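Comparing Two Wrist Cameras on the Same Gripper

The procedure below compares two wrist cameras on one arm without changing anything else in the cell. We used it to choose between the Trestar and the Judilau modules on a parallel gripper driven by a Prateo controller. Any pair of cameras with a common mounting plate will work.

Before you start

Let both cameras run for 4 minutes so the sensor temperature settles. Set the controller to position mode and cap the closing speed. Turn off auto exposure and auto white balance on both modules. If one of them has no manual white balance, note it in the log and leave color out of the score.

Step 1. Mount and calibrate

Fit the first camera, tighten the plate screws evenly, and run the hand-eye calibration. Save the result under the camera's name. Do not reuse the file from the other camera, even if the plate has locating pins – the lens centers differ.

Step 2. Choose a target

Use one object with straight edges and one with fine detail, and place them against a plain background. The straight edge shows distortion and gives you a line to fit. The fine detail shows how much is lost to blur and compression.
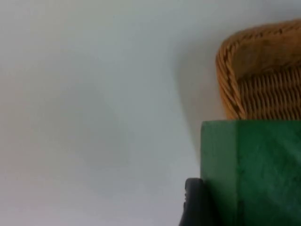 Wrist view with a fingertip at the side of the green block. Note the softness in the wicker weave; the top edge of the block can still be picked out.

Step 3. Record the approach

Run the same taught path 200 times with each camera. Save one still per run at the stop point, along with the joint positions and the controller time. Keep the room lights fixed and the blinds closed.

Step 4. Score the stills

For each still, check three things:

Fingertip outline found by the segmenter (yes or no)
Straight edge fitted with residual under the limit (yes or no)
Strands separable in the detail patch (yes or no)

A run passes if the first two are yes. The third is recorded but does not count toward the pass. With the Judilau we had 171 passes. Most of the failures were on the fingertip outline: a dark finger with a highlight along its edge tends to split into two regions. Raising the exposure one step helped, at the cost of contrast on pale walls.

Step 5. Swap and repeat

Remove the first camera, fit the second, and go back to Step 1. Check that the taught path has not shifted by touching off on the reference pin.

Troubleshooting

Stills blurred at the stop point: add a settle delay before the trigger, then check focus.
Time stamps drift: sync the camera host to the controller clock. The Maksymiv logging script does this at startup only, so restart it between cameras.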